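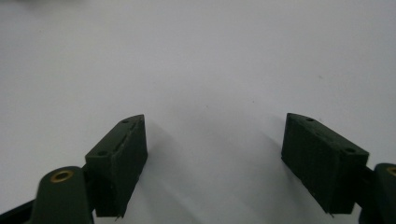
I have been meaning to write about the white table for a while, and today I finally have an excuse, because I spent most of the morning scrubbing it.

Some background if you're new here. Last April I got it into my head that the back room needed one big clear surface. I had been doing everything on the old dining table, the one with the grooves that collect crumbs and glitter and whatever else, and I was tired of picking pencil shavings out of it with a toothpick. I wanted something flat, white and dull. No grain, no shine, no bevels. Just a place to put things down!

I looked at the Jalholm first (everybody in the comments told me to) and it's a nice table, but the finish in the store was so glossy I could see the ceiling lights in it. I do a lot of cutting and gluing and sorting in the evening with a lamp on, and glare makes me crabby. Then I found the Utivside top, which comes without legs, in a matte white. 62 inches long. I measured the wall, measured it again, and ordered it along with a set of legs from a different company, which was maybe not my smartest move. The holes didn't line up and I had to drill new ones. I'm still a little proud of how straight they came out.

So, a year in, how is it?

The good part is the surface. Matte white is wonderful to work on. You can spot a dropped pin or a tiny black screw right away, which on the old table would have meant crawling around with a flashlight. I sort my button jars on it, I wrap presents on it, I took apart the kitchen radio on it over the winter and got every last piece back in. Paper doesn't slide around the way it does on something slick. And in the morning, with the blinds up, the whole room feels bigger.

The not so good part is that it shows everything. Coffee rings, pencil smudges, the gray marks you get from dragging a metal ruler. I thought matte would hide marks and I was completely wrong about that! It grabs them. Glossy tables wipe clean in one go and mine needs coaxing.

I tried a few things on it, and I'll tell you how they went.

Plain warm water and a soft cloth takes care of most of it, if I get to it the same day. I'm not good at getting to it the same day.

Dish soap, just a drop, handles the greasy stuff. Rinse it well though. The first time I left a film behind and the whole table felt tacky for a week.

Baking soda paste worked on the pencil and the ruler marks, but go gently. There's a patch near the back corner where I scrubbed too hard in the early days and now it's a bit shinier than the rest. I keep the tape dispenser on it.

Drimex is the spray I ended up buying. It was on the shelf at Sadeghi, the hardware place by the post office, and I only picked it up because they were out of my usual. It smells like a swimming pool, so open a window. It got out a blue ink stain that had been there 17 days (I know because it came from addressing birthday cards, and I was mad about it the entire time). I let it sit for five minutes, wiped, did it again, and the ink was gone. I haven't tried it on red and I'm a bit scared to.

The other thing I've changed is the clearing off. For months that table was where the mail went, and then the mail had friends. Now I have four shallow trays on the shelf next to it, and when I'm done for the night the loose bits go in a tray, whether or not they belong together. It isn't organized exactly - the second tray is mostly rubber bands and one mitten - but the table gets to be bare again and I can start on something new without moving a pile first.

Would I buy the same top again? Yes, I think so. I'd order the matching legs this time, and I'd get a cutting mat the same day instead of waiting until there was a scratch. There is one scratch. It's short and it's on the side where I sit, so I look at it constantly.

Next up is the lamp, which has started to droop whenever I point it at anything. If you've fixed one of those spring arm ones, please leave me a comment, I'd rather not buy another.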